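Boards > Desktop Repair > Drives and Bays
December, posted by sirgate_30

Blue drive caddy wont seat, bay 2 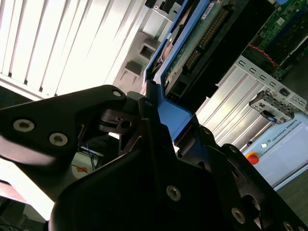

Old office tower, pulled the drive out, caddy and all. Goes back in maybe halfway then stops. Any tricks?

vokano: Squeeze the sides, push from the middle. Mine took 18 tries lol

nomer12: Dont push. Check the data cable, it gets behind the bay

vokano: never had a cable stop one

nomer12: I have. Twice. Bent connector

sirgate_30: ok looking tonite. screws vs pins on the sides, matter?

nomer12: Pins. Screw heads catch

Related threads
Loose expansion slot covers
Drive clicks after move
Spare caddies, where to buy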